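Workshop notebook, Killden equipment room
April 26, 2026

Treadmill cleaning, Bokbridge loan units

Started on the treadmills going back to Bokbridge next month. There are four on the list. I did the worst one first, the one that was by the window in the Distidville studio, and used it to settle the routine before doing the rest. The old sheet from January says "wipe down all over" and gives no order, so everyone has been doing it differently. The return form wants the console, rails, belt edges and motor cover each initialed separately.

Power off at the wall, key out, cord looped over the rail. Went over the belt and the side rails with the brush vacuum before anything damp came near them. A fair amount of gray fluff at the rear roller, more on the left side. The belt sits straight and I left the tension alone.

Console 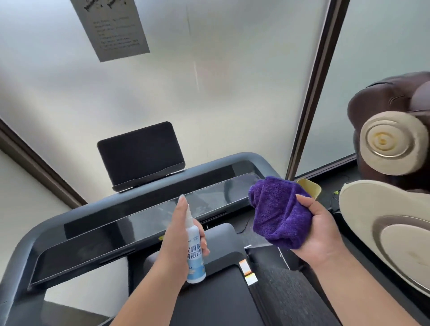
The console is the slow part. Dust is easy enough to get off the gray surround, but hand marks on the gloss panel move around under the cloth and come back when you look from the side. The panel on this one had smudges and streaks, mainly at the center and over to the left, so that half got two goes. I used the purple microfiber towel and the small pump bottle of disinfectant. Spray goes on the towel, two pumps, then the towel goes on the panel. Spraying straight at the console sends liquid down to the slot along the lower edge, and I don't know how well that is sealed. Wei's service notes say to keep that whole area as dry as possible.

After the first pass I folded the towel to a clean side and went over the panel again, left to right, with no extra spray. Then the curved surround, top first, then down both arms. Corners where the surround meets the panel need a fingertip inside the cloth. Cotton swab for the seam. Don't use the blue paper roll on the gloss. It leaves lint, and I suspect it caused the fine scratches we got charged for on the last batch.

Check the panel from a low angle with the ceiling lights on. From standing height it looks clean well before it is.

Holder and top rim

Wiped the tablet holder front and back, then the ledge at the bottom, where crumbs and dried drink collect. Hold the upright with your free hand while you wipe. The bracket flexes if you lean on it and I don't want to be replacing one this close to the return date. No cleaner on any screen. Dry cloth only there.

The top rim gets missed because you can't see the back of it from the belt. Walk around to the front of the machine for that bit.

Second pass on the sloped face is done with the hand flat and the cloth folded, fingers spread so the pressure is even. Bunching it up is fine for the arms and the rim but leaves arcs on the gloss. Finish along the silver trim line with the edge of the cloth, then go down over the motor cover and around the silver lettering without scrubbing at it. Leave the warning sticker alone apart from a light wipe. The return form asks for all stickers to be in place and readable.

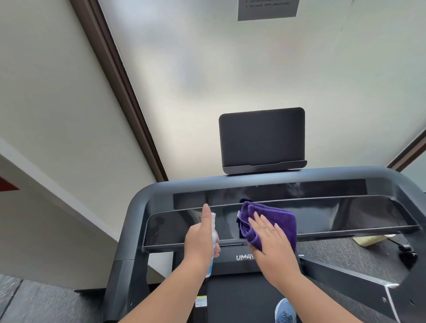
Supplies and what's left

Purple cloths: 11 on the shelf. Wash them separately, no softener.
Swabs: opened a new box of 100.
Disinfectant: fine for this batch, order more before the next one.
Brush vacuum: filter needs knocking out, did not get to it.

Still to do on this unit: rear feet, underside of the rails, cord. The other three have not been touched. Unit by the door has a sticky patch on the right arm that might be old tape glue. Try warm water first and write down here what works before using anything stronger on it.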